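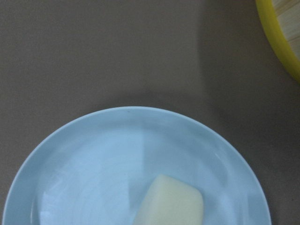 Slide 1. Light blue plate on a gray tabletop.

Speaker notes: volunteer retention at the Ekham pregnancy center

Start with the intake numbers. Ekham saw 109 new clients through October, and 88 came back for a second visit. State both figures before showing the chart. The return rate depends on who answers the phone – say this early.

Training at Ekham runs 9 sessions. Koster uses a shorter course and pairs each new helper with a senior one. Do not rank the two. Different budgets, different hours.

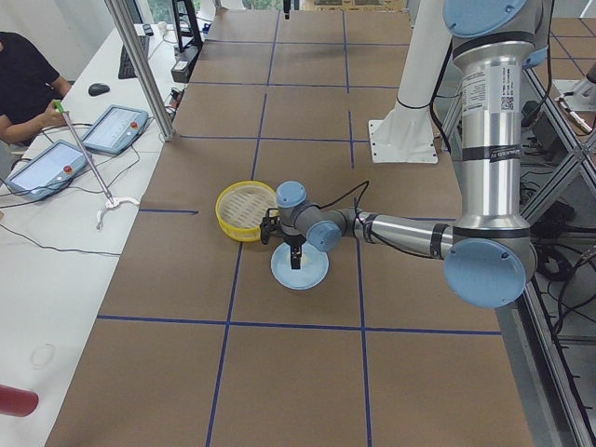
Slide 2. Robot arm above a round plate, blue tape on cardboard.

Define "active helper" here: one shift a month, confidentiality form on file. Iraritz counts anyone on the mailing list, so its totals can't be compared with ours. Pause for questions on definitions only.

Scholarship fund next. It covers conference fees and travel for 4 helpers a year. Applications need a letter from the center director and 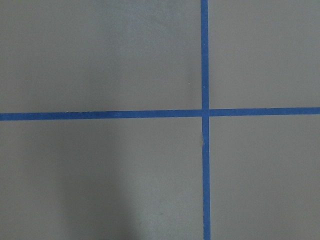

a short statement of duties. Late letters go to the next round. Vustley has asked to share the fund – terms are still open, so give no dates.

Handout is at the back table. Take funding questions after the break.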